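Veltau finger sleeves on a two-arm setup: a long-ish review

Posted 2 January 2018

I had been putting off buying new finger sleeves for a good while, partly from laziness and partly because the old ones still worked if you squinted. Then one of them split down the inside during a perfectly ordinary pick, and I finally placed an order for the Veltau sleeves that everybody on the Pokgate message board has been going on about. I have now had them on both arms for 7 weeks, so it seemed like a good time to write something down while I still remember what annoyed me in the first few days.

My setup, for anyone comparing: two arms, a parallel gripper on each, a camera at the head and a small one at the wrist. The arms run from a Najafi controller that I am very fond of and will probably never replace. Most of what I do with it is assembly by teleoperation, meaning I drive both arms by hand and try to put things together the way a person would, and for this review I wanted a job that was hard on fingers. I settled on plastic pipe and a plastic frame with sockets at the corners. Pipe is lovely for this (cheap, smooth, and completely unforgiving), and if a finger has any slop in it a tall tube will show you right away, up at the far end, where the wobble is biggest.

Mounting was easier than I expected. The sleeves pull over the bare fingers and tighten at the back with a little band, and I had all 4 on before my coffee was ready to drink. The instructions are one folded sheet with very small print. I would have liked a line in there about which way round the seam goes, and I got it wrong on the first finger and had to start over, so: seam to the outside.

The thing I care about most is what happens when a finger closes on something round. My old Urnedetti pads were hard and flat, so they touched a pipe along one thin line and the pipe could pivot around that line like a door on a hinge. They were fine on boxes, and I used them for boxes for years. On pipe I was always squeezing harder than I wanted to and hoping for the best.

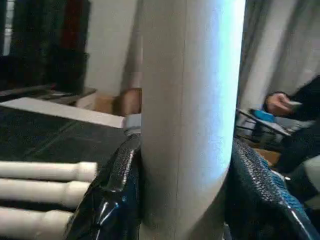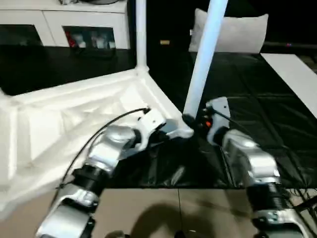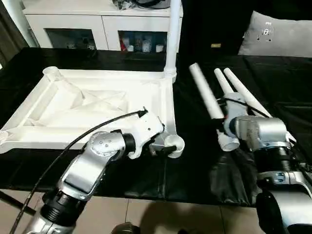
Pipes and a white plastic frame, from the wrist once and from the head twice.

With the Veltau sleeves I have been able to turn the grip force down two notches on the controller and still trust the hold. The material gives a little, so there is more of it touching, and a tall tube stays where I put it long enough to bring the other arm over. I did one evening of nothing but pick, lean, straighten and release, 200 cycles by the counter on the controller, and dropped the pipe twice. Both of those were my own fault for closing too near the end. I never ran so tidy a count on the Urnedetti pads, so please don't take that as a proper comparison, but I remember how those evenings used to go, and there was a lot more picking things up off the floor.

What I like less is the bulk. A finger with a sleeve on it is noticeably fatter than a bare one, and getting into a tight corner takes patience. I found myself coming in from a different angle than I used to, and re-learning that took around a week. The wrist camera also loses a bit of its view, although you get used to that -- I mostly look through the head camera for the approach anyway and save the wrist view for the last little bit.

The other complaint is dust. The sleeves pick up every crumb and hair on the table, and once they do, the grip goes off in a hurry. I wipe mine with a damp cloth before each session and let them dry while the controller boots. It's a small chore, but if you run long unattended jobs it would bother you more than it bothers me.

Wear has been good so far. There is a slight polish on the inner faces and one nick from a sharp pipe end that I really should have sanded first. Nothing has split, and the bands are as tight as the day I put them on.

Would I buy them again? Yes, and I already have a spare set in the drawer. If all you pick up is boxes, keep your flat pads and spend the money on a better cable guide. If you do anything with tubes, rods, bottles or legs that have to go into sockets, I think you will be as pleased as I am. I'm leaving the Urnedetti pads in their tin for now, and when I have worn through this set I'll come back and add a note on how long it took.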